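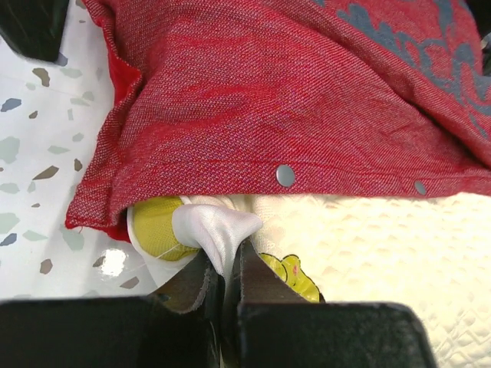 Figure 2. Red woven fabric with a stitched hem and metal fasteners, next to a small piece of glossy white fabric.

3.2 Mixed textiles and the role of the hem

In the household part of our study we asked how people recognize a textile item when it is not folded and only a part of it can be seen. The collection used for this part has 1,997 items, which were lent by families in Doltuvholm during October. Most of them are ordinary clothes and bed covers, and many show signs of long use.

Figure 2 shows a typical difficulty. The red fabric has a coarse weave similar to denim, and the bright red threads are mixed with very light ones, so the surface looks speckled. Such a surface changes its tone where it is creased. In the pretest, several participants took the darker red of a deep fold for a second piece of cloth. The hem gave them better help. It has a line of stitching in matching red and carries round metallic fasteners, and these stand out clearly from the weave. A blue-gray print of curling strokes is also present, but it does not form a word that can be read, and the participants did not use it for naming the item.

The white piece belongs to a different group. It is glossy like satin and has little in common with the red fabric in surface or in color. We kept such small pieces in the collection, although Tennant proposed to remove all items without a clear garment shape. In our opinion they are a normal part of a household pile and the person who sorts the pile must also decide where they go.

For the coding we followed the Fusell scheme with two changes. First, fasteners were recorded separately from decoration. Second, a loose thread at a corner was recorded as wear only when both coders agreed on it. Sang-wook Seol prepared the coding sheet, and disagreements were discussed every Monday. Each item was given up to 3 labels: one for the fabric, one for the edge and one for the closing parts. Quilted textiles received only the first two labels if they had no closing parts. The results for the edge label are reported in Section 3.3.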